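Research > Working papers > Domestic storage > Section 4

7/8/21
By Ulla Ljungberg and Tormod Dahlgren

4.3 Soft goods and their carriers

The household survey at Cikthorpe recorded where small cleaning textiles were kept between uses. Of 331 storage points entered in the register, 105 held textiles together with at least one shopping bag that had been kept for reuse. Dahlgren coded these as mixed points. The remainder were drawers, hooks and lidded boxes, and are treated in Section 4.4.

At mixed points the bag served as the container and the cloth as the working surface. Residents sorted on top of the largest cloth available and put the smaller items away afterward. Lombardi (interview notes, November) describes the same order of work in the Darkow apartments, although the bags there were mostly paper. We did not ask residents to change their habits, and no bag was supplied by the project.

Items were assigned to one of 5 classes: cloths, gloves, sponges, carriers and unclassed. The last class covers packets, labels and anything that could not be identified without handling. Two coders worked separately, and disagreements were settled by Nordin. Most disagreements concerned gloves, which one coder had first entered under cloths when the fingers were folded under. 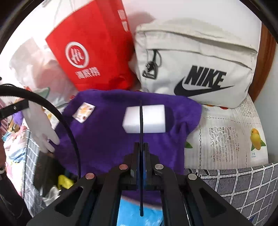
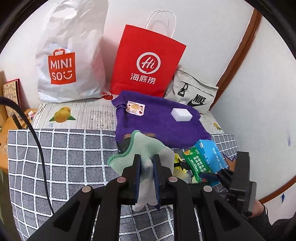 Figure 7. Purple cloth with a white sponge block on it; bags stand behind.

Gloves caused difficulty for a second reason. The coding sheet asked for a single color per item, a rule taken over from the Söderlund inventory, where most textiles were plain. Knitted work gloves often change color along their length. The glove in the second image of Figure 7 is pale mint green near the opening and whitish toward the fingers, with a brighter green hem, and no single entry describes it well. We therefore recorded the color of the palm and entered the hem in the remarks column. The sponge block needed no remark. Carriers were coded by material first and by print second, so that a plain bag and a printed one of the same plastic fall in one group. Bags whose material was uncertain were left out of the totals in Table 3.

Contact: Bendik Dalen, Harkato | Copyright Harkato | Back to top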